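4.2 Seated handling at low tables
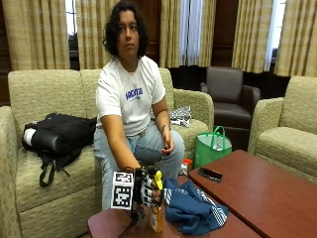 Page last modified: December, revision 3

Figure 3. Seated handling at a low table in the Mokelside living room. The participant reaches straight down to a small orange-and-white bottle. A backpack lies on the sofa seat and a patterned cloth on the armrest.

The living room sessions were designed to examine how people handle small containers when the supporting surface is lower than a kitchen counter and the person is sitting on soft furniture. Earlier sections of this paper treated standing work at counter height. Sofa seating differs in two respects. The seat compresses under load, so the height of the shoulder above the table is not fixed by the furniture alone, and the knees occupy part of the space through which the arm would otherwise travel.

The full set comprises 738 handling episodes, of which 244 were recorded at low tables. An episode begins when the hand leaves its resting position and ends when the object has been released and the hand withdrawn. Episodes in which the object was passed to the other hand were retained but coded separately, following the Keltow scheme described in Section 3.

Two reach postures account for most of the low-table material. In the first, the trunk inclines slightly and the arm hangs close to vertical, so that the fingers arrive at the object from above (Figure 3). The free hand commonly rests on the knee on its own side. In the second, the trunk stays against the backrest and the arm extends forward at a shallow angle. The first posture was more frequent with small bottles, and the second with wide, flat objects such as trays and magazines. Objects placed near the far edge of the table produced mixed postures that the two coders did not always classify alike – these were settled by discussion with a third reader.

Personal belongings were left in the room during recording. Bags, cloths and similar items take up seat and armrest area, and an earlier pilot at Grendville, carried out in a cleared room, gave reach paths that were noticeably more uniform. In Figure 3 the backpack is on the seat, with a strap hanging over the front of the cushion, and a green tote bag stands on the floor beyond the armrest. We recorded the location of such items using four categories: seat, armrest, table and floor. Items on the floor were further divided according to whether they lay within reach of a seated person.

Table surface was treated as a separate variable. The coders noted the objects standing within one hand length of the target and whether any of them had to be moved before it could be grasped. Color and finish were not analyzed. Labels on containers were ignored except where the participant rotated the container to read them, in which case the rotation was coded as part of the episode.

Coding was carried out by Kolbrún Steinarsdóttir and a second coder working independently. Seat compression was not measured directly, and the values used in Section 5 are estimates derived from the Yeoman seating tables. They should be read with caution for deep cushions, where the tables give only a single value for each cushion type.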